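Notes for the wallpaper talk, 08/11/2018

Hi everybody, thanks for coming out! Start with the story about my aunt's hallway (keep it short this time). Then straight into big prints in small corners, which is what I get asked about more than anything else.

My rule, and Soledad Cáceres will argue with me from the back row: if the wall is small, go large on the pattern. Dark leaves, one fat red flower, some paint splashes, lots of pale background so it can breathe. Pause here, let people groan. 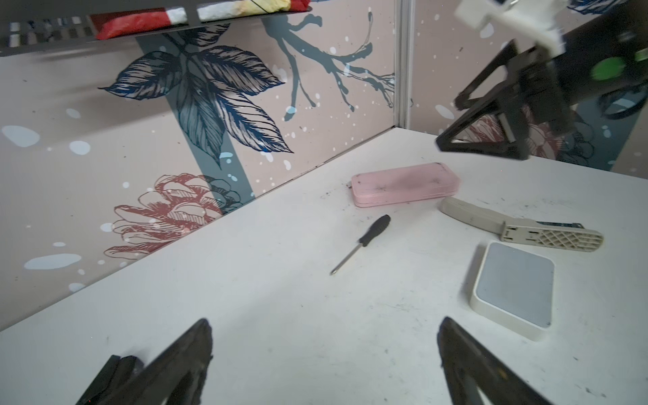

How do you keep a big print from taking over a small work corner?
Keep the table plain and light, and let the print have the wall to itself. One shelf is plenty, and I'd hang it high.

Okay, scuffs. White tops show every gray mark, and I love them anyway. I wipe mine down with dish soap and a soft cloth, then go back for the stubborn specks. Renato Gaete swears by baking soda paste – try it on a hidden spot first, please!

Shelves next. Whatever you toss up there, bags included, becomes part of the color scheme, so pick three things you like looking at and find a drawer for the rest.

Pass the Iturra sample books around now, both sides of the room. Questions for up to 6 minutes, then Geum-ok Kang has the floor for paint.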